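Household Robotics Program: Frequently Asked Questions

Can a robot tidy a room yet?
In part. The Vinora program studies one chore, moving small household items from one container to another. Machines can do this under set conditions. They cannot yet be left alone in a family home.

Which items are used?
Toys, cans, foam blocks and rolls of tape. The mix of soft, hard and odd shapes is deliberate.

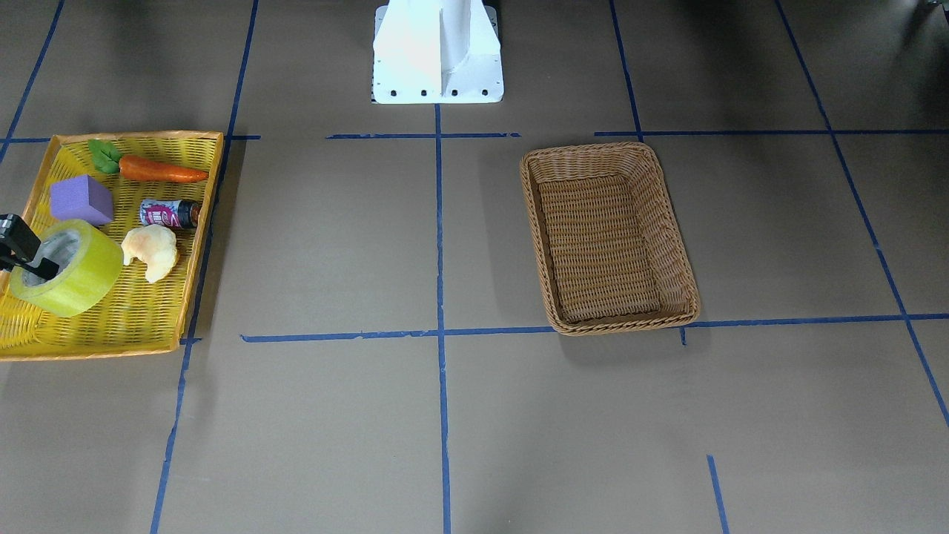 A trial ends when every item has been moved or when 7 minutes have passed. The program has logged 510 trials to date. Staff do not assist during a trial.

What remains difficult?
Small items that lie close to a rim or against one another. A person shifts a neighbor aside without thinking; a machine must plan that step. 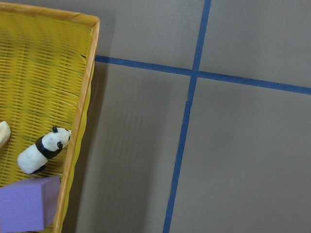 Soft items add a further problem, as grip force must be set low enough to avoid damage. Kusum Rastogi leads this part of the study.

Is the same method suited to shop floors?
Sorting parts into bins is a closer prospect than housework, as the parts are known in advance. The program plans 2,000 further trials before it advises any employer.

Whom may I contact?
Please write to Timo Kröger, Public Inquiries. Replies are sent within two weeks.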